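Mernadden Table Clearing Set

Version 3, last edited 2018-04-09
Maintained by Adelino Rebelo and Ebbe Kristiansen

Overview

Mernadden is a set of short recordings of small tables being cleared after a snack or a drink. The subject is light litter: cups, paper, foil, napkins and wrappers, the kind of thing left behind when people get up from a break. Crockery, cutlery and leftover food in quantity are handled in a separate set, Varasow, and are left out here.

Contents

The set has 700 recordings, split into seven folders of 100. Each folder has a plain text index with one line per recording. The line gives the recording number, the table used, the items laid out at the start, and a short note if anything was unusual.

90 recordings are held back for testing. They are listed in heldout.txt and should stay out of any training split.

Item names

Item names are kept short and general. Please use these and do not add new ones without writing to Ebbe first.

cup - any drinking cup, paper or plastic, with or without something left in it
paper ball - paper crumpled by hand, any color
foil - aluminum foil, flat or wadded
napkin - a napkin that still opens out; once crumpled it is a paper ball
wrapper - candy and snack wrappers
tray - a shallow plastic tray that stays on the table

A cup with liquid in the bottom is marked "cup, residue". We do not record what the drink was. Crumpled foil and crumpled paper are always separate items, even when they touch.

Layout

Items are set down by hand in no fixed pattern. Trays go at one end of the table and are never stacked. The Boström recordings use a different table from the Skaltport ones, so the index gives the table by site name.

Sample views 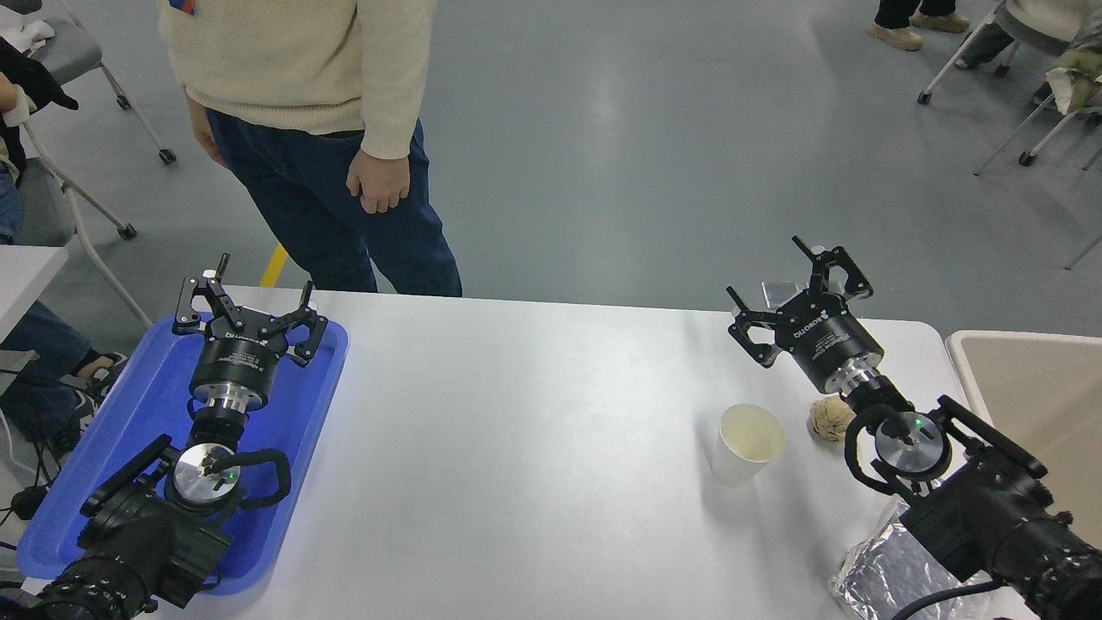 Category: paper and foil, mixed

Index items: tray, cup (residue), paper ball, foil

The tray is the blue plastic one on the left end of the white table. The cup is white paper with pale residue at the rim, and the beige paper ball is just to the right of it. The silver wad near the table edge is indexed as foil.

Known problems

Nearly all of the index lines in folder 3 were typed twice. The second copy is the right one. A few older lines say "tissue" where they should say "napkin" - these will be fixed in the next version.

Corrections go to Adelino, with the folder and recording number in the subject line.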